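Tusik table tops – your questions

Right, these are the ones we get asked most. Will add more when there's time. If yours isn't here, email the workshop, we're better at email than phone.

What are the tops made of?

Solid wood all the way through. Tusik is ash as standard, oak to order. The Wuisan range is beech and is a bit cheaper. No veneer on either.

Do you sell legs?

Not any more. We used to do a trestle but it took up half the store room. Nistura do a good steel leg that fits our fixings, ask them for the wide plate.

Can I have a custom size?

Yes, up to 298 cm long. Longer than that won't go round the corner on our stairs. Width is up to you within reason. Send a sketch with measurements on it – pencil is fine, photo of a napkin is fine, but please put cm or inches. We've had one go wrong that way.

How much?

Smallest Tusik top is £173, the big one is £523. Both oiled, both with VAT in. Custom sizes are quoted seperately. Delivery is on top of that.

How long does it take?

Stock sizes, a week or so. Custom, nearly 12 weeks at the moment. February is always slow because the kiln people shut for stocktake and we wait on boards like everyone else.

Which day do you deliver?

Friday. Only Friday. Jutmont side of the river in the morning, everyone else after lunch. You'll need two people at your end for the big top, the driver is on his own.

Oil or varnish?

Oil unless you tell us otherwise. Easier to patch up at home. Varnish is tougher against spills but once it's scratched you're sanding the whole thing. If it's for a café, have varnish. Kids doing homework, either.

How often do I need to re-oil?

Twice a year for the first year, then when it looks thirsty. Thin coat, wipe off the extra, leave overnight. Lay the rags out flat outdoors to dry before you bin them, oily rags in a heap can catch fire. Please don't skip that one.

I've got a white ring from a mug. Help.

Usually comes out. Rub with a soft cloth and a bit of oil, leave it an hour, rub again. If it's still there, very fine paper, go with the grain, then oil the whole top so you don't get a patch. Black rings are a different thing (metal plus water) and need a proper sand.

Will mine match the one on the website?

Close but no. Every board is differnt. Some are nearly plain, some have a lot going on, and we don't sort them by looks unless you ask at the time of ordering. Pale tops will also go yellower in the sun, so move your fruit bowl now and then.

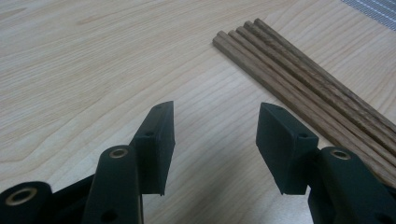

Pale top with wavy grain, a few darker streaks.

Can I choose my own boards?

You can, come to the workshop. Ask for Manon Simard, she does the board matching. Mornings are best, and ring first as she's often out at the yard. No extra charge but once you've picked, you've picked.

My top has cupped slightly. Is it faulty?

Probably just settling in. Keep it away from radiators, check the screws in the slots aren't done up too tight, give it a month. Still bad after that, send photos and we'll sort it.

Returns?

Stock sizes, 30 days, unused, you pay the carriage. Custom tops can't come back unless we got something wrong.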